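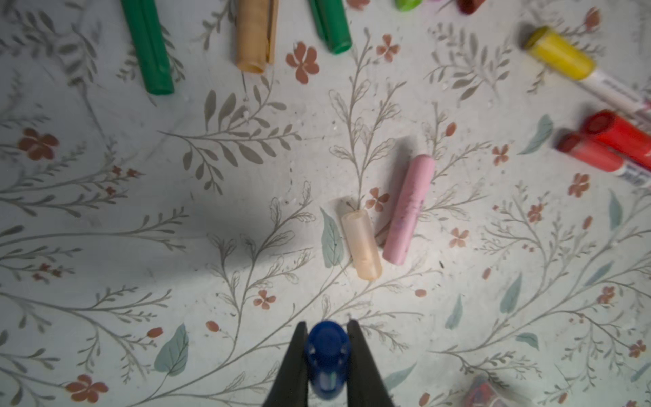 Putting the Caps Back On: Bodorley Workshop Gives a Robot the Tidying Up

05/10/2020

Anyone who has ever cleared a table after an afternoon of drawing knows how it goes. The paper gets stacked, the cups go to the sink, and then there are the markers, which have wandered off in every direction, and the caps, which have wandered off somewhere else. It is a small chore and a dull one, and for most of this spring it has been the main business of a robot arm in a converted feed store in Bodorley.

The arm belongs to Kodikara, a small workshop that has spent the past 2 years trying to find out which ordinary household and shop-floor jobs a machine can be trusted with. They started with folding dish towels (slow, but it got there) and moved on to sorting bolts and washers for Boltside, the hardware supplier out on the Stirinberg road, who were kind enough to lend a counter and a good deal of patience. Markers came next, and the people at the workshop will tell you cheerfully that they expected to be finished with them in a couple of weeks.

They are still at it. A marker cap looks like the easiest thing in the world to pick up, and for a child of four it is. For a pair of gripper fingers it is small, smooth, round and very happy to roll. Squeeze it too near the tip and it pops out sideways. Take hold of it well, as the arm now does more often than it doesn't, and you have only got to the beginning of the job, for the cap still has to be matched to the right marker, turned the right way around and pushed on straight.

The table is set the way a table at home would be, with a flowered cloth, markers with red caps and yellow caps lying at all angles, and odds and ends in among them. The workshop is firm about the cloth. Early tries were done on a plain gray board, where the arm did beautifully, and everyone was very pleased until somebody spread out a printed tablecloth and the machine began reaching for the flowers. Getting it to leave the pattern alone took most of the winter, and it will still now and then give a petal a hopeful little pinch.

Since the beginning of the year the arm has made 400 tries at the full job, from picking up a cap to setting the closed marker aside. The workshop has not put out a score and doesn't intend to until the summer, but visitors who come to watch should bring a sandwich. One marker, done properly, can take longer than it takes to boil an egg, and a good many are not done properly. Caps get dropped. Caps go on crooked. On the afternoon we stopped in, the arm spent a long while carefully lining up a cap with the wrong end of a marker, and then, with everyone in the room leaning forward in their chairs, pushed.

So is it ready to come and clean up your kitchen table? No, and the workshop is the first to say so. What it can do is keep going, at the same pace and without complaint, through a job most of us would gladly hand over, and that is why Boltside has stayed interested. The store has bins of small parts that get mixed up by customers every single day, and putting them right takes an employee off the floor for the better part of the morning. A slow machine working through the night would suit them very well, provided it could be left alone, and at present it can't. Someone still has to stand by to pick up what falls and to stop the arm when it gets a bad idea in its head.

There is also the matter of the things that aren't markers. Pens and caps are only part of what turns up on a real table, and the arm has to learn what to leave where it is. That lesson is on the list for the coming months, along with a softer covering for the fingers, which the workshop hopes will put an end to the popping and rolling.

Kodikara will hold an open afternoon in August, when the arm will have a go at a table laid by whoever happens to walk in. Families are welcome, and children are asked to bring their own markers, the more mixed up the better. The doors open at 2 and there will be lemonade. Places at the table are limited to 8 at a time, so there may be a bit of a wait, but there are benches outside and the yard is shady for most of the day. Parking is behind the building, by way of the side gate.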